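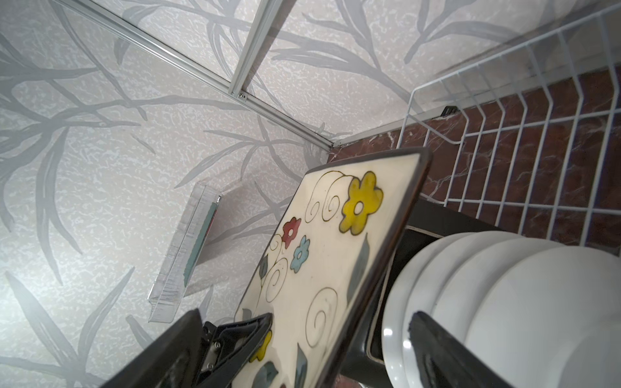

By the Albers Courier home desk
May

The Serkorell community kitchen is putting its donated dishes to use this month after a spring appeal brought in 186 pieces, from plain white plates to serving dishes with hand-painted flowers.

The kitchen, on the ground floor of the old Estik building, serves a hot lunch on weekdays and had been short of tableware since the winter. It asked households in Albers for plates and bowls they no longer used. Drop-off boxes stood at the library and the Hirnora bakery for 2 weeks.

White round plates made up the largest share and will be used for daily meals. Decorated pieces are being kept for serving. One of them is a rectangular ceramic plate with a dark brown rim and a cream face, painted with yellow, red and light-blue flowers and black swirls.

All of the dishes are being washed and checked for chips before they go on the shelves. Chipped pieces will go to the pottery class upstairs for mosaic work.

The kitchen seats 35 people at a time and serves roughly 1000 lunches a month. It has enough plates now but is still looking for soup bowls, water glasses and large serving spoons. Cups and mugs are not needed.

Donations can be left at the side entrance between 9 a.m. and noon. Items should be wrapped in newspaper and packed in a box small enough for one person to carry.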